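Laundry, the unglamorous benchmark

Loading a front-loader is the chore I would use to judge any household robot. Folding gets the attention, but getting a garment out of a basket and through a round opening comes first, and cloth never offers the same grip twice.

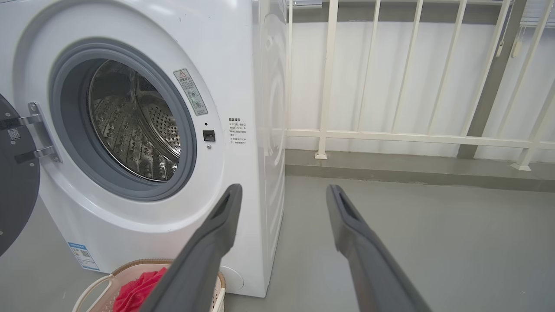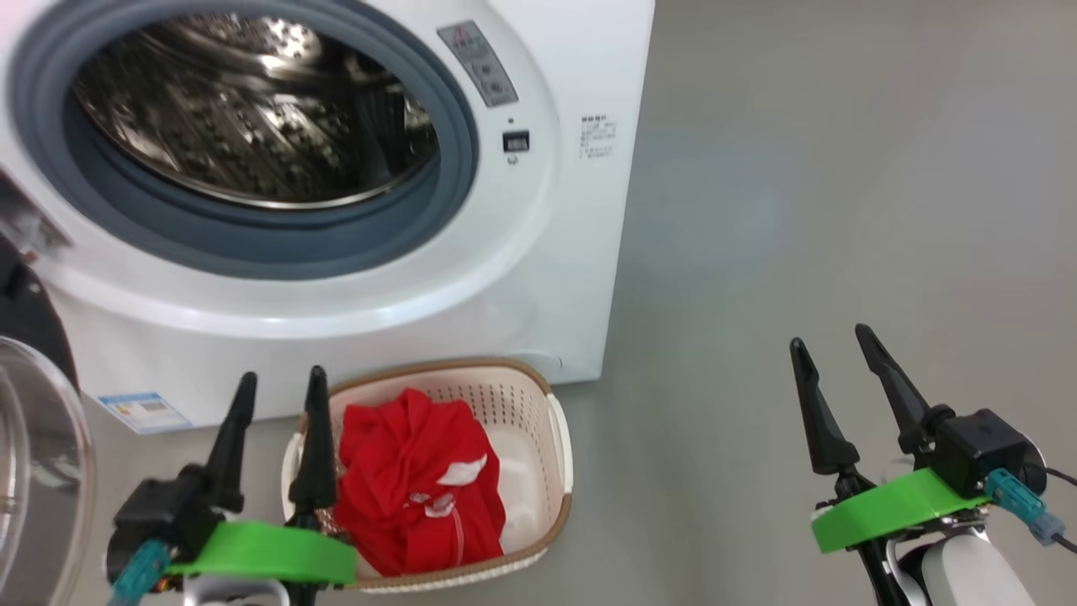 Red garment in the basket, drum empty, door open.

What is still hard

Two fingers can pinch a shirt well enough. The trouble is the rest of it – a sleeve hangs below the grip, catches on the rubber seal and stays outside when the door shuts. A person tucks it in without looking. A machine has to notice it first.

I keep a rough log of published laundry demos, 40 at the last count. Only eight include closing the door, and fewer go on to choose a programme. Speed is rarely stated.

My view in December is much as it was in spring: one item, known machine, basket in reach – yes, nearly. A mixed family load with a duvet cover in it – no. I'll go through the Wavlow and Gisedau clips next and add their timings to the log.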